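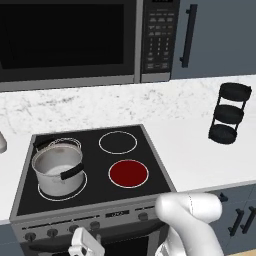
Halvorsen Opens Its Neighborhood Cooking School to Evening Students

KUKASECK – Halvorsen, the family-run kitchen store that has been selling pots, pans and good advice on Stetora Street for 34 years, is delighted to announce that its popular daytime cooking school will begin offering evening classes this September. The new program is called Plukel, after the thick barley soup that generations of Kukaseck families have eaten on the first cold night of fall, and it is meant for people who would love to cook more at home but have never found the hours (or the nerve!) to get started.

The idea came from our customers, as most of our better ideas do. For years people have stopped by the counter on their way home from work, asked what was cooking in the back, and then sighed when they heard that classes ended at 2 in the afternoon. We kept a notebook by the register last winter and invited anyone who wanted evening classes to write down what they would like to learn. By spring the notebook was full, and the requests ran from "gravy without lumps" to "anything my teenager will eat" to a very long and touching note about a grandmother's plum dumplings, which we have every intention of putting on the schedule.

Plukel classes will start at 6:30 p.m. and finish in time for everyone to sit down and eat together, because that has always been the best part of the day classes and we would not dream of leaving it out. Each course runs for four weeks. The first one, Weeknight Basics, covers soups, roast vegetables, eggs, rice and a simple pan sauce that goes with nearly everything. Bread for Beginners follows in October, and a course on holiday baking will round out the year. Students do not need to bring anything except an apron and a container for leftovers, and we do have spare aprons for those who forget.

The school is also making room for 100 free places over the coming year, to be shared among Kukaseck residents who are new to town, recently retired, or cooking on a tight budget. There is no long form to fill out. Anyone who would like one of these places can simply ask at the store, and the staff will find a course that suits.

Along with the classes, Halvorsen is putting together a community recipe collection, and we would dearly like your help with it. The goal is to gather 500 recipes from kitchens all over town, handwritten or typed, fancy or plain, with stories if you have them. Stained index cards are very welcome, and we will copy them and hand them right back to you. The finished collection will be kept at the store for anyone to browse, and a smaller printed booklet is planned for next spring, with proceeds going toward more free places at the school.

"We have always believed that a person who can make a decent pot of soup is halfway to having company over," the Halvorsen family said. "Some of our day students have been cooking together so long that they take their vacations together now. We can't wait to see who comes through the door in the evening, and we hope they come hungry."

Registration for Weeknight Basics opens in August at the front counter of the store. Class sizes are kept small so that everyone gets a turn at the stove, and early sign-up is a good idea, particularly for Bread for Beginners. Gift certificates are available for all courses.

About Halvorsen

Halvorsen is an independent kitchen store and cooking school in Kukaseck. It sells cookware, knives, baking supplies and secondhand cookbooks, sharpens knives while you wait, and offers day classes throughout the year.

Press inquiries, class questions and recipes may be left at the store on Stetora Street during opening hours.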